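2/28/26 — The Purberg Student Robotics Program has begun its spring project, Handex. This thread gives families and partner schools a short update.

Students are working with hand-held grippers on a clear acrylic panel that holds a small art print.
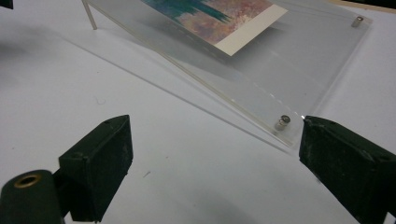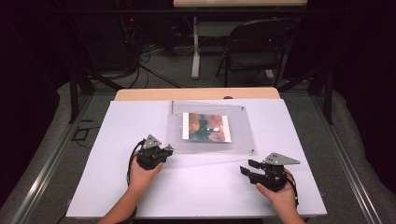
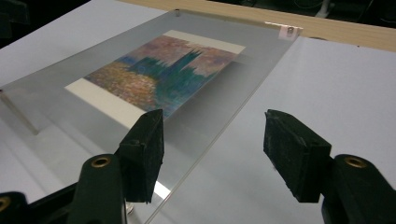 Handex teams have recorded 2,748 attempts since December. The goal for each team is 900.

Clear material remains the most difficult part of the task — its edges are hard for the software to find. Teams will present their findings to Trindar in sessions of 30 minutes.

The program has 4 places open for the next term. Applications are available from the program office.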